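Reading time: 9 min

4.2 The open day as a test of the sorting task

The sorting task had been running in our lab for most of a year before anyone outside the group saw it. In December we opened the doors for one afternoon at the Clasau site, and 363 visitors came through between noon and six. We had planned for 100. What follows is an account of how the demonstration was set up and what we learned from it, and we learned a great deal!

The task itself is simple to state. Small parts are placed on a dark mat, and the arms must move each one to the blue tray or the red tray according to a rule the visitor picks from a short list. The tray layout (Figure 3) is the same one we used for the lab trials in Section 3, so the two sets of results can be compared directly. We kept the mat as well, scuffs included.

Visitors stood behind a low rail on the long side of the table. Each group got one round, chose its rule, and then handed the parts to the operator, who placed them. Over the afternoon the system made 1,177 transfers. We had expected the color rule to be the favorite, but the size rule won easily, mostly because children wanted to argue over which parts counted as big. These arguments were a delight to listen to, and they were also useful. Our size threshold had been set by hand early in the project and never questioned. Several groups disagreed with it out loud, and on looking at the logs we found that more than 700 of the transfers had been made under that rule, which gave us plenty of borderline cases to study.

Two things differed from the lab. First, the light changed through the afternoon as people moved around the table, and glare on the glossy trays came and went. The perception module, trained on the Brovov recordings, coped with this better than we had dared to hope. Second, people talked to the arms. They cheered a good placement and groaned at a dropped part, and the operators said afterward that they had started to slow the motion down a little so that people could follow it. We had not told them to do so. The slower profile is now the default in our demonstration software, Yap, and we used it again for the smaller visit from Trasano - the same table, the same rules, a much quieter crowd.

We also asked visitors to guess, before each round, which part would cause the most trouble. Their guesses were often good. Thin, flat parts were named again and again, and these are the parts our grasp planner handles worst (Section 3.4).

Figure 3. Work surface for the sorting task, with the blue and red trays on the mat.

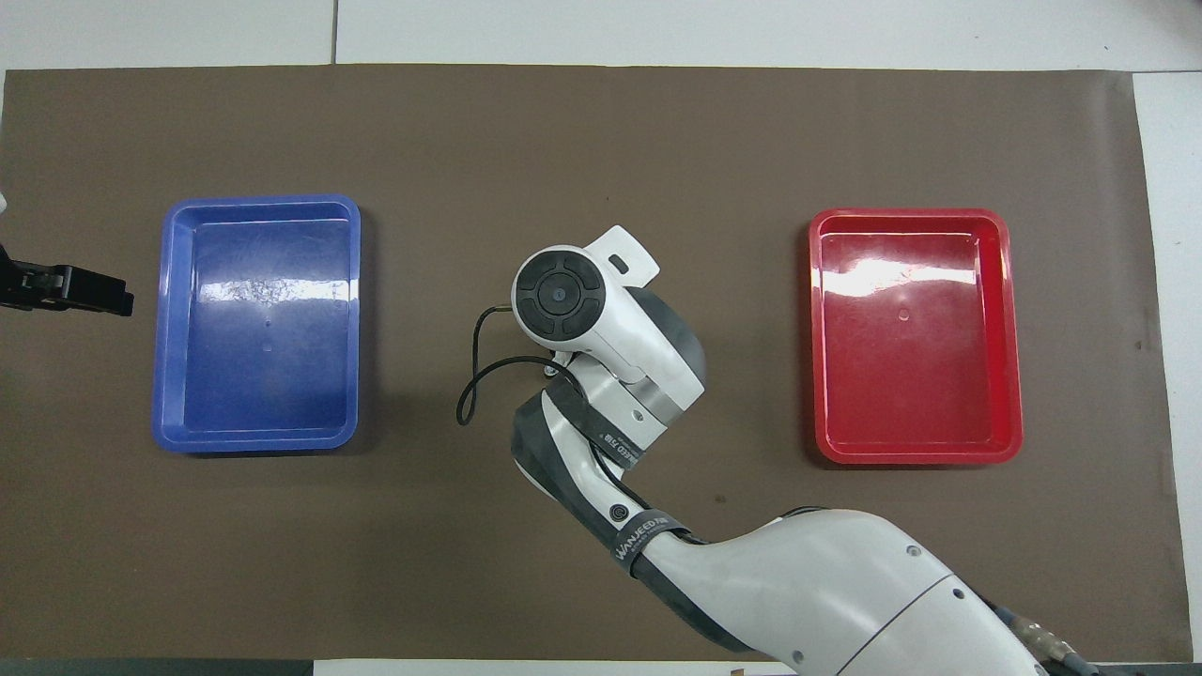

Tatiana Murín, reading a draft of this section, wrote that the slower profile ought to be tested on the flat parts by itself, before the crowd gets any of the credit.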